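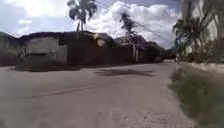 Tuesday. Pavement condition walkover, streets around the Noklow depot. Entry by O. Mfaume. Read together with Hertta's drainage sheet from March, which covers the same ground from the kerb side.

Purpose: first visual pass before we decide where the cores go. No instruments today apart from the wheel, the crack card and the two-metre straightedge. Aarne Vainio was to bring the rebound hammer but it is still with Kauppinen for calibration.

Start 07:40, finish a little after 11. Light good from 08:30 on, sky bright with cloud, shadows soft except under walls and trees. This matters for the stain records, see below.

Wheel: zeroed at the depot gate post. Total length walked 445 m, one direction only. Heikki ran the same length separately and came out 2 m longer. I have kept my figure. He cuts wide on bends and will say the same of me.

Classification as agreed last month:

C - crack, open, takes the corner of the card
S - seam or construction joint
T - surface mark only (tyre, scrape, drag)
D - dark area, cause not established
P - patch or repair, confirmed by touch

The trouble is still with D. From standing height a shadow, a damp area, an oil stain and an old bituminous repair can look much the same on pale grey concrete. Helmi entered nine of these as P in the trial walk and had to take most of them back. Rule from today: nothing goes down as P unless someone has put a hand or a straightedge on it. Otherwise D with a chainage, and move on.

Same for long thin lines. A line that slants across the carriageway at a shallow angle is not a joint simply for being straight. Ours were cast square to the edge as far as the Skokeron drawings go, so anything oblique is C or T until checked. Card first, then a fingernail. If neither catches, T.

Edges. Where grass meets the paving with no kerb upstand there is usually a ravelled strip with gravel carried out on to the surface. Record the gravel as loose material and brush it aside before reading the edge. I did not do this at the first two stops and have marked those readings as doubtful.

Parked vehicles. Anything standing on the line gets noted as an obstruction with its chainage, and the length beneath it is left blank in the log. Do not interpolate. Last time an entire wheelpath was filled in from the readings either side and it took Hertta an afternoon to find out why the totals looked so tidy.
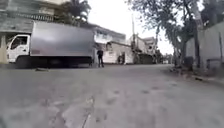
Box truck parked on the left side, by the multi-storey building. Small dark object on the concrete near the front wheel, not identified.

Loading on this street is the open question. The design note allows for light traffic only, and I have no axle count to set against that. Static loads from goods vehicles standing close to the edge are a different matter from the same vehicles passing through, and the corner of a slab is the worst place for a wheel to sit. Heikki thinks the edge thickness was increased when the street was laid. I have not seen that on any drawing. One core near the edge would settle it, so I am asking for one.

Wheelpath rut check with the straightedge: nothing over 3 mm at any stop, which for concrete is wear or finishing tolerance and not deformation. Not repeated in the afternoon.

Faulting at joints: felt by hand at each, none large enough to catch the straightedge. Load transfer cannot be judged from this. It wants the deflection rig and a quiet morning.

Dust. The whole surface carries a fine layer and it fills hairlines well enough to hide them. Sweeping a strip 300 mm wide either side of a suspected crack brought up detail that was not visible before in four cases out of six. Suggest a soft brush as standard kit. The stiff one scores the laitance and makes new T entries.

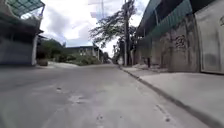 Sidewalk side is to be logged on its own sheet. It is raised, has its own edge and was probably poured at another date, so mixing its defects into the carriageway figures tells us nothing about either. Take the kerb line as the boundary. The face of the kerb belongs to the sidewalk sheet, the channel at its foot to the carriageway.

Boundary walls are out of scope but they are useful as a moisture record. Streaking down the face shows where water arrives from above, and a dark area on the road opposite a streaked length is more likely to be wet or stained than repaired. More likely is as far as I would take it. Hertta wants wall staining added as a column. Agreed, yes/no only, no grades.

Log summary: 214 entries including the T marks. D is the largest class by some distance, C next. Heikki to enter them from the field sheets and Helmi to check against the chainages. Sheet 16 has a coffee ring over the last three lines, I have rewritten them on the back.

To do:

Revisit all D entries after two dry days, same hour, same direction of walk. Any that have gone are crossed through, not erased.

Core positions: one near the edge, one mid-slab, one through whichever oblique line proves to be C. Ilville have the small rig and want the positions marked in paint before they quote.

Ask Aarne for the hammer back, calibrated or not.

Straightedge has a nick near the 1400 mark. Use the other face until it is dressed.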